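How do you store heavy jumpers without them taking over?

Raili Tuominen
Our flat in Flondbridge has one shallow wardrobe, 62 cm wide inside, and the rail is full by December. I've been putting the winter things on the bed to sort them and then not knowing where half of it should go. The knits are the worst. Hung up, they go long in the body and get points at the shoulders. Folded, they fall over. I have 9 of them and one free shelf. 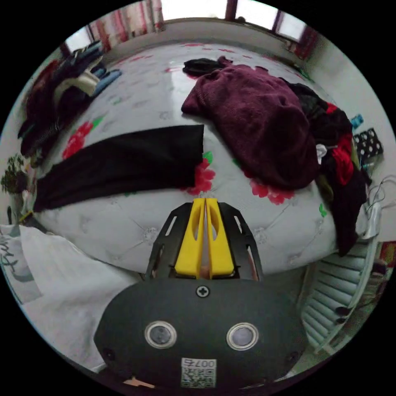
Song
Don't hang them at all. Lay the jumper face down, fold the sleeves across the back, fold the sides in, then roll from the hem up. Stand the rolls on end in a box that fits the shelf. Nearly all of mine fit in one box that way. Trousers can go over a hanger bar, two pairs to a hanger.

Jolon
vacuum bags, job done

Raili Tuominen
Thanks both. I tried bags last year and the wool came out very creased – it needed a steam before I could wear it. Will try the rolling. Does it matter if the thick ones go at the bottom?

Song
If they're on end there isn't a bottom. Put the thick ones at the back.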